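STOTTHORPE COMMUNITY HALL
Minutes of the Autumn Fair Working Group
Held in the small meeting room, September, 7.00 pm

Present: chair, secretary, stalls lead, kitchen lead, one member for the Fluleck Road residents.
Apologies: received from the publicity lead.

1. Minutes of the previous meeting
Agreed as a correct record, subject to one change. Under item 3, "hire of urn" should read "hire of urns". Secretary to amend the file copy.

2. Matters arising
2.1 The side gate has been rehung and now closes without lifting. The padlock code is to be changed before the fair and given to key holders only.
2.2 The extension leads have been tested. Two failed and have been withdrawn. Replacements to be bought from the equipment budget.
2.3 No reply has been received on the use of the overflow car park. Secretary to write again.

3. Layout of the main hall
3.1 The stalls lead tabled a revised plan. Trestles will run along both long walls, with a double row down the middle. The gangways are wider than last year, following comments about pushchairs.
3.2 The fire door by the stage must stay clear for the whole of the fair, including setting up. Last year stock was stored against it.
3.3 The Zada knitting circle has asked for a corner pitch with a socket. Agreed.
3.4 The Bárány bakery stall will move to the foyer so that queues do not block the hall. Kitchen lead to confirm that the stallholder accepts this.

4. Charges
4.1 A full table will be £5 and a half table £3. Registered charities will pay £2 for either size.
4.2 It was proposed that late bookings be charged double. Not agreed — the rule would be hard to apply fairly.
4.3 Payment is due on booking. No table will be held without it.

5. Donated goods
5.1 Books, bric-a-brac and costume jewellery will be accepted. Electrical items, car seats and cycle helmets will not.
5.2 Donations are to be sorted at home before delivery, as the store cupboard is full. Small items should come in shallow boxes or trays that can go straight on to a trestle.

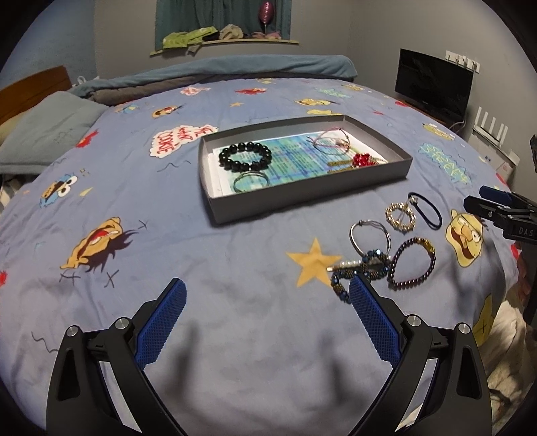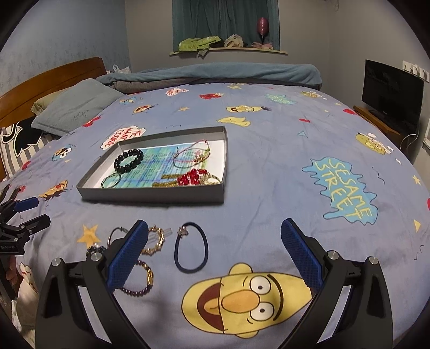
6. Refreshments
6.1 Kitchen to open at 10.30 am and close 30 minutes before the end of the fair. Hot food will be limited to soup and jacket potatoes.
6.2 Allergen sheets to be displayed at the hatch. Kitchen lead to prepare.
6.3 The second urn trips the circuit when the oven is on. It will be run from the stage socket.

7. Any other business
7.1 The noticeboard glass is cracked — quotation to be obtained.
7.2 The Fluleck Road member asked that no amplified music be played outdoors. Agreed.

8. Next meeting
In 4 weeks, same room, 7.00 pm. The meeting closed at 8.25 pm.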